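Thread on drying cloths on a wire mug tree. Posting this because the last one about dish racks filled my replies with the same question: what do you do with the cloths if there is no rail, no oven door handle and no radiator?

1/ The mug tree. One pole, a ring base, curved arms near the top. It takes up less table than a folded newspaper and it goes back in the cupboard when the cloths are done. Any wire one will do. Mine came from Ayala, the housewares place, and has no features worth listing.

2/ Wire beats wood for this. Damp cotton sitting on a wooden peg leaves a dark patch on the peg, and after a few months the patch transfers back to the cloth. Coated wire wipes clean. Check the coating at the arm tips, where it chips first. A chipped tip will rust and the rust will not wash out.

3/ Hang from one arm. If you spread a cloth across several arms it bunches between them and the folds stay damp long after the rest is done. A single hook gives you one narrow pinch point and everything under it falls open.

4/ The trade-off with a single hook is length. A full-size towel on a table-height stand reaches the base and piles up there. Whatever lies on the ring dries last.
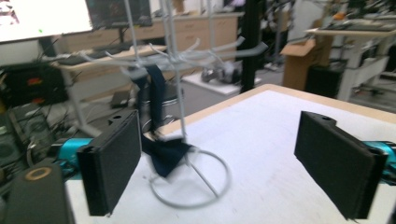 5/ Reply from Genik: fold it in half over the arm and the bottom clears the table, no pile. Been doing it for years with the big flour-sack ones.

6/ Fair, and it does clear the table. I tested it against the single hang in November, same towel, same spot, window closed. Single hang with the hem on the ring: 9 hours. Folded over the arm: 11 hours. The doubled layer costs more than the pile does. If you turn the hem once partway through, the single hang improves again, but I did not time that properly so no number.

7/ Balance. A wet towel is heavy and all of it hangs off one side. My stand weighs 678 grams, and it stays up with one towel. With a second on the same side it leans. Put the second on the opposite arm.

8/ Dark cloths. Navy and black hide stains and also hide mildew, so go by smell. Wash them separately the first couple of times. Dye can rub off onto a light coating where the wet cloth touches it. Dish soap takes it off the wire if you get to it the same day.

9/ Loops. If the cloth has a sewn loop, use it. If not, hang by a corner. Hanging from the middle of an edge stretches that edge, and after enough washes the cloth stops folding square.

10/ What not to hang: anything with oil on it, microfiber that still has grit in it (it snags on the tips), and anything over 200 grams dry, which belongs on a line.

11/ Mugs and cloths on the same stand at the same time: no. The cloth drips on the rims.

Someone asked about the over-sink rail from Havix. I have not used it. Next thread is dish brushes, bristle side up or down.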